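Home Shop Floor Care Contact

Flodau Hardwax Floor Oil, Matte

Filed under: Floor Care / Wood Finishes / Best Sellers

If you've ever walked barefoot across a floor that was finished with a good oil, you already know why we're so fond of this one. Flodau has been on our shelves since we opened the first Renell shop, and we still use it in our own homes (my kitchen has had three coats of it over the years, and I'd happily give it another!). 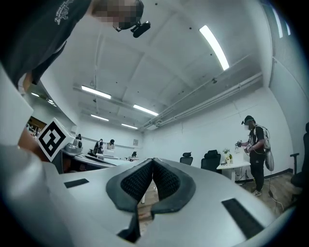
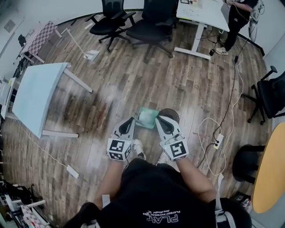 Can I put Flodau over a floor that was varnished before?
The old varnish has to come off first, all the way down to bare wood, or the oil will just sit on top and stay sticky. Once you've sanded it back, vacuum well and go over it with a barely damp cloth, then let it dry overnight before you open the can.

Flodau goes on thin, and that's the part people find hardest to believe. You pour a little puddle, work it along the grain with a pad or a wide brush, and then wipe off whatever the wood hasn't taken after 30 minutes. Two coats do nicely for a bedroom or a den. For a hallway, or a kitchen where the dog comes and goes all day long, I'd go for a third. Leave 9 hours between coats, and keep a window open while you work — the smell is mild, a bit like orange peel, but it does hang around.

The finish dries to a soft matte that lets the color of the wood come through. Oak warms up a little, pine goes a shade more golden, and walnut turns deep and lovely. If you'd like to keep a pale floor pale, ask us for the Flodau White instead and try it in a closet or under the bed before you commit to a whole room.

Spills want wiping up the same day, and a worn patch by the door can be rubbed down and oiled again on its own. Please lay used rags out flat outdoors to dry before you throw them away. Bunched-up oily rags can heat up and catch fire, and that goes for every oil of this kind.

Sold by the can, with a stirring stick and one applicator pad. Spare pads come in packs of six. Item no. 1381.

Not sure how much to order? Write to Lorraine Faulkner at the Renell counter with the length and width of your room, and she'll work it out with you.

Share this 14 Comments 6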